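Widberg Kitchen Cell: Frequently Asked Questions

What is this page for?

Everyone who uses the kitchen cell asks the same questions in their first week, and they're good questions! Raili Väisänen and I have been collecting them since we moved the cell into its own corner, and this is the cleaned-up set. It covers setup, daily care and the small repairs you can do yourself. For anything inside the arm's joints or the control cabinet, go to Birger Amundsen.

What do we run on it?

Mostly short food-handling jobs at a tabletop: pick, place, lift out, put back. The arm is a six-axis Cillero with a two-finger gripper and a small camera mounted at the wrist. The control program is called Astska, and the object lists live in there too. It's a lovely little setup to work with – compact, quiet, and you can get to every bolt without lying on the floor.

How do I start the cell in the morning?

Power strip first, then the cabinet, then the workstation. Wait for the steady green light on the cabinet before you open Astska, or it will come up without the arm and you'll have to close it again. Release the emergency stop, press reset once, and send the arm home at slow speed with your hand near the stop button. Then open and close the gripper fully three times with nothing in it. You are listening as much as looking. A healthy gripper makes the same soft sound each time.

How do I know the camera is sitting right?

Open the live view with the arm at home. You want the gripper body low and centered, with a fingertip showing on each side. If one side is higher than the other, the bracket has turned. Loosen the two bracket screws by half a turn, straighten it, and tighten them a little at a time, going back and forth between the two. Then run the camera calibration with the printed board. It's fun to watch, and if the average error comes in under 3 pixels you're done.
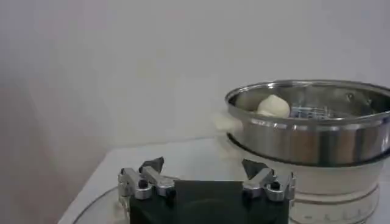 Fingertip pads are the part you'll get to know best, and swapping them is a great first repair. They wear at the point and along the flat face, and a worn one will slide on anything with a bit of give. Put the arm in service mode and open the gripper wide enough to get a driver in comfortably. Change both pads together, even if only one looks tired. Ours are the black triangular ones, and they go on with the flat faces toward each other across the gap. Soft pieces like the white lump in the steel pot are where good pads really earn their keep, as you can hold them with very little force. Write the cycle count in the log when you finish. The last pair came off at 2,231 cycles, and the pair before that only made it to 1,885.

What about the screws on the finger linkages?

Check them whenever you change pads. There's a small black-headed screw set into a round recess on each finger, and you should be able to put the driver in and feel no movement at all. If one turns, take it right out, clean the thread, add one small drop of medium threadlocker and put it back snug. Leave it overnight before you run anything. Please don't use the red stuff! Tươi Đào spent most of an afternoon getting a screw out after somebody did.

Can I grease the fingers?

Not near food, no. The joints have dry bushings and they're happy that way. If a finger feels gritty, wipe the linkage with a damp lint-free cloth, dry it, and work it open and closed by hand in service mode. That fixes it nine times out of ten. If it still feels rough, the bushing is due for replacement, and we keep a few sets in the second drawer.

How do I set the grip force?

Start low. The force setting in Astska goes by the gripper maker's own scale, so don't try to read it as newtons or anything else. For soft items, begin at the bottom of the scale and go up one step at a time until the piece lifts without slipping. Save the number under the item's name, and add your initials so we know who to ask. For rigid things you can start in the middle.

Polished metal confuses the depth readings. What can I do?

Yes, it does, and you'll see holes or floating spots in the depth view when it happens. Solveig Lundgren worked out a routine that helps a lot. Turn off the overhead lamp closest to the arm, lower the exposure by two steps, and take the depth reading from two wrist angles instead of one. Astska will merge them for you. For deep cookware, teach the rim height by hand and lock it, then set the approach to come straight down from above. It takes a few extra minutes, and it's so much nicer than watching the arm stop short over and over.

Clear plastic and glass give similar trouble. Teach their positions by hand as well.

How should I clean the table and the gripper?

Warm water with a little dish soap on the table, and a dry cloth after. On the gripper, use food-safe wipes only, and keep liquid away from the connector behind the wrist. Never spray anything directly at the camera. For the lens, there's a microfiber cloth in the case marked Vasiliu – same case as the spare pads. Unplug any cooking appliance and let it cool before you reach around it.

The gripper stopped and the log says 308. Is it broken?

Probably not! 308 is our own code for a finger that didn't reach its commanded position in time. Usually it means something got caught between a pad and whatever you were gripping, or the cable behind the wrist is pulling tight when the last joint turns. Clear the gripper, jog the last joint slowly both ways and watch the cable. If it goes taut, give it more slack at the second clip. If the code comes back three times in a row, stop and find Birger.

Who orders spare parts?

Edit Kun does, at the start of every month. Put your request on the sheet by the cabinet with the part number from the bag, and tell her if you've taken the last one. The December order goes in early, so get your pads and bushings on the list before then.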